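Equipment Reviews: Kement Hand-Held Gripper, Seen at the Berkar Open Day 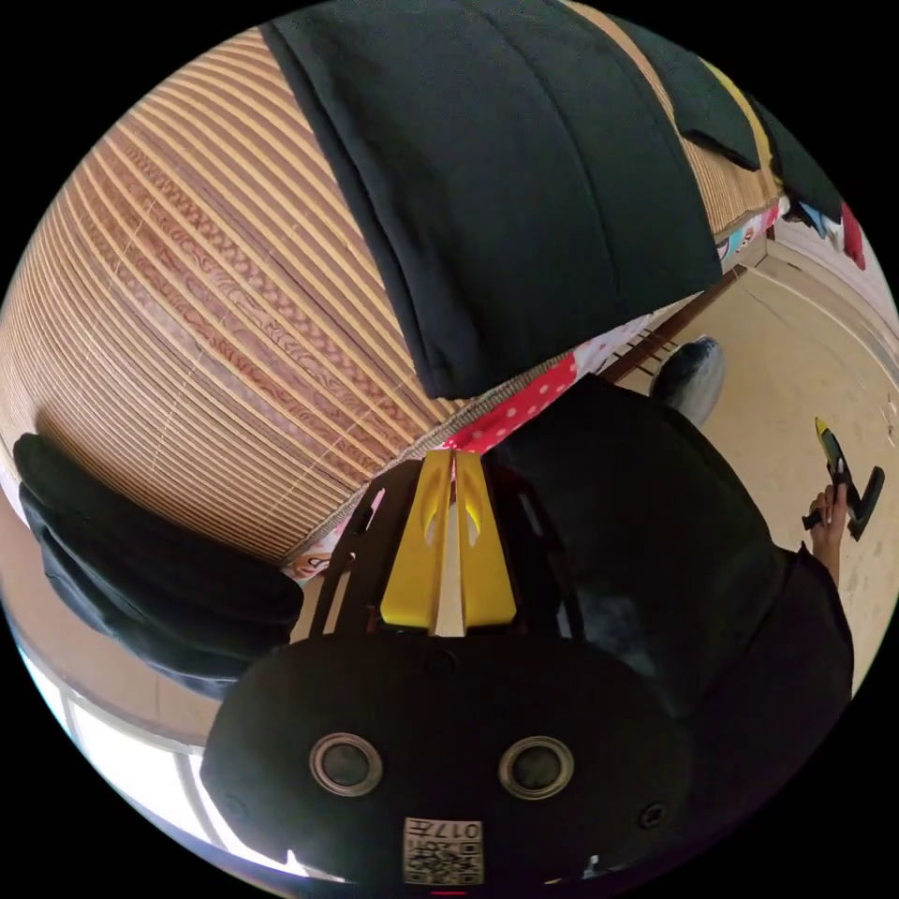 The Department of Applied Automation was invited in March to the open day held by Berkar at its Wemholm site. The visit was arranged so that members could assess the Kement hand-held gripper, which Berkar uses to record fabric handling tasks. The findings are set out below for departments considering a purchase.

The unit is held upright in one hand. It has a black body and yellow fingers, which are easy to follow against dark cloth. Two round ports are set side by side in the housing. A small coded label at the base carries the unit number, and Berkar's staff use it to sign equipment in and out.

The demonstration was led by Miyuki Katayama, who manages the recording program. The work covered the handling and folding of cloth on a woven mat, with dark garments and printed pieces, among them a red fabric with white polka dots. Visitors were then permitted to try the tool under supervision. Most of our group needed two attempts before they could lift a single layer by its hem.

Handling. The grip is comfortable for short periods. At 500 grams the unit is not heavy, but our members reported tired wrists after a full session. A smaller handle would be welcome.

Fingers. Thick hems and seams gave no difficulty. Thin cloth was less reliable and tended to slide toward the base. Ms. Katayama advised visitors to approach from the side and close slowly, and this did help.

Software. Recordings are sorted in Amato, a separate program with its own license. Berkar stated that 97 percent of its recordings pass the first check. We were not able to confirm this figure during the visit.

Price. The unit is listed at $1,400, with Amato charged separately. Spare fingers are included, but a carrying case is not.

Rating: 4 out of 5. The gripper is recommended for teaching and for small recording projects. Departments that work mainly with fine fabrics should request a trial first.

Reviewed by Mayu Aoki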